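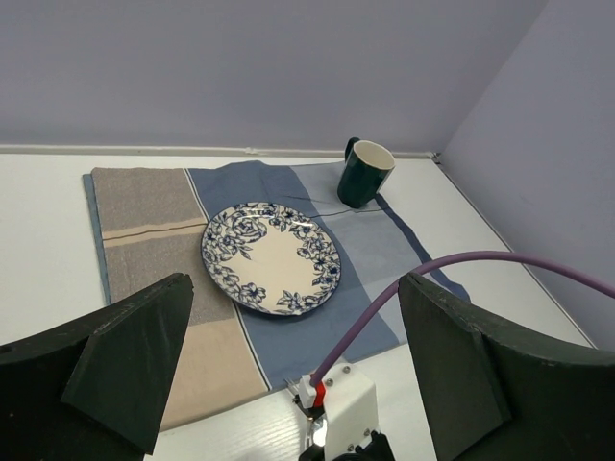 Gekero project: table-setting demonstrations

The Gekero group has begun gathering examples for its table-laying model. Each demonstration is guided by a person and recorded from the wrist of the arm. Crockery, such as a patterned plate and a green mug on a striped placemat, forms the first set; cutlery forms the second.

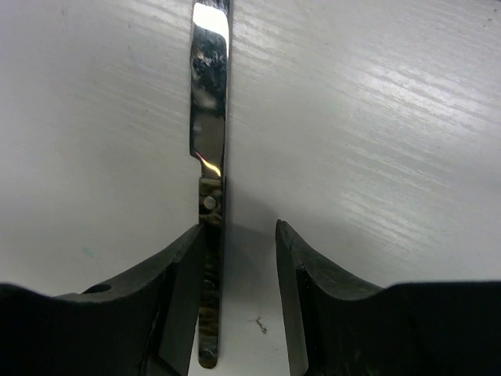
Contributions and contact

The group intends to record 200 demonstrations by the end of August — failed grasps are to be kept and labelled. Staff wishing to guide a session should write to Ilze Lūse.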